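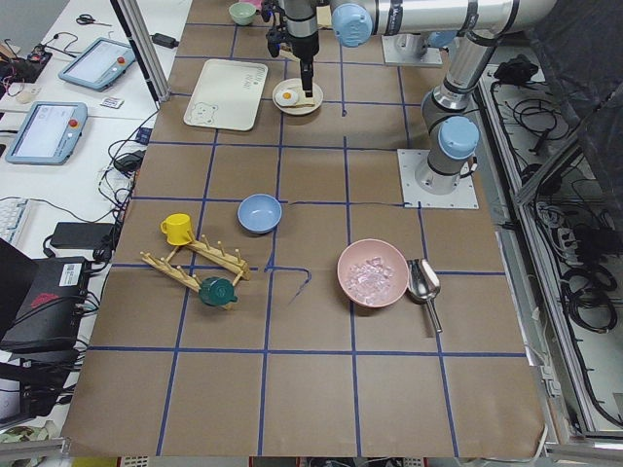 Jadham Breakfast Props – notes on the set

Maintained by Gráinne Dolan and Halvard Bakke, Preston. Last revised Thursday, April 28, 2022.

What is in it

Kitchen and table things for a pretend breakfast: bowls, a yellow mug, a mug rack, a tray, plates, bread, a toy fried egg and a heap of ice cubes. The catalog lists 903 photos. I would not read much into that figure, as plenty of them are close to duplicates.

Labels

Kevin Gilmartin wrote the first label list in January and I still have doubts about it. "Scoop" and "ladle" get swapped freely. "Plate" covers everything flat and round. We fixed 80 entries by hand and stopped there.
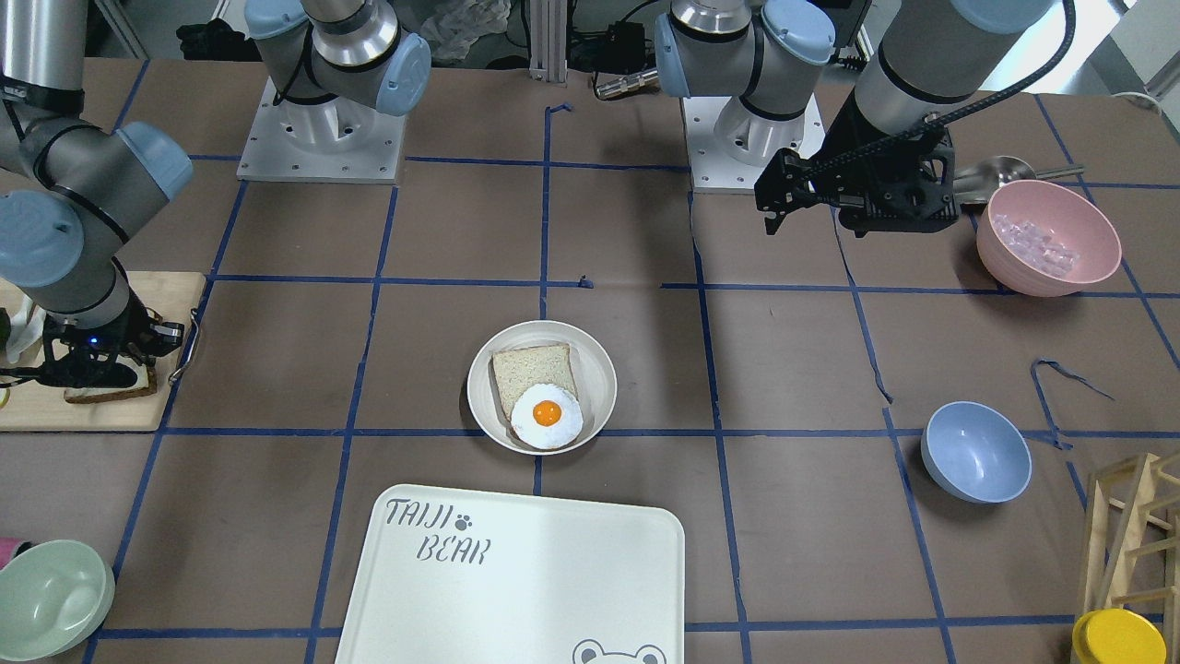
The food labels are worse. "Egg on toast" was used for any egg near any bread, and "toast" for bread of every shade – so if you care about the difference, check for yourself. Gholamreza Jalali wants "bread" throughout. I'm not convinced that helps.

Known problems

Grid squares are not a measure of distance. Tape comes up and gets laid again. Don't use this set to make claims about real breakfasts.

Send corrections to Jade Staniforth, with the photo number.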